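Cusham bar notes, clarification thread. Milk punch, clear, shelf-stable enough to batch ahead of a busy weekend. Posting the numbers because three people asked after the February menu went up.

1/ Base spec is aged rum, black tea, lemon juice, demerara syrup, a little pineapple. Whole milk is the clarifying agent. Skim works but strips less tannin, and the tea reads harsh on the finish.

2/ Order of addition: acidified cocktail goes into the milk. Pour the milk into the cocktail and you get fine curds that slip through the filter for the first hour. Going the other way gives larger curds and a bed that builds evenly.

3/ Milk is 18% of the total volume before filtering. I tried lower. It clears, slowly, and the color stays muddy. Higher and you are paying to pour whey into the drink.

4/ Acid matters more than people expect. If the lemon is weak the curd is soft and the whole batch stalls. I juice to order and strain out the pulp. Bottled juice is a different product and I have no notes on it.

5/ Rest after the break: 2 hours in the fridge, covered, no stirring. Gus Lyons does his overnight at Trornside and gets a slightly rounder texture. I can't pick the two apart once they're over ice.

6/ Filter: rinsed paper in a cone strainer. First pass comes out cloudy. Return that portion to the top gently, down the back of a spoon, so the curd bed isn't disturbed. Second pass should be clear enough to read a label through.

7/ Yield on the last batch was 1,794 ml. Loss to the curd was 162 ml, which I count as normal. You can squeeze the filter and get some of that back, along with all the haze you just removed.

8/ Sugar goes in before the milk. Adding syrup afterward to correct sweetness is fine in small amounts, but I have seen it throw a faint haze the next day. Could be the syrup. I now make demerara fresh for each batch and haven't had it again.

9/ Dilution: this is a stirred serve over one large cube, so I don't add water to the bottle. If you serve it up, straight from the freezer, you need to pre-dilute. Start low and taste cold. Tasting warm will lead you to overshoot.

10/ Tea: steep cold, overnight. Hot-brewed tea carries more astringency than the milk proteins can bind at this ratio. Sihan Fu runs a smoked tea in hers and drops the pineapple entirely. Good drink, darker, needs more sugar.

11/ Allergen note, since it comes up at the bar. Clear does not mean dairy-free. Whey proteins and lactose remain in the liquid. Put it on the menu in plain words and tell the guest as well.

12/ Storage is glass, filled to the neck, kept cold. Flavor is best in the first few weeks. After that the citrus flattens and the rum takes over. Still clear, less interesting.

13/ Garnish is a strip of lemon, expressed and discarded. Nutmeg looks right and ruins the clarity within a minute.

14/ Next I'm testing the Enlow version, with coconut milk in place of dairy. The first run separated but left an oil slick on top. Will try chilling it hard and lifting the fat before the paper. Numbers when I have them.
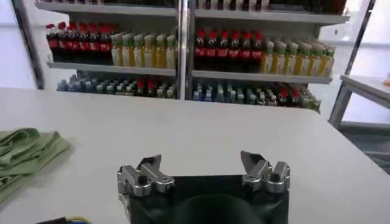 15/ Also pending is a gin and green tea build from the Fitzsimmons menu. Same milk ratio, lime instead of lemon, no pineapple. The juniper comes through softer than I'd like, so the gin may need to go up before I post a spec.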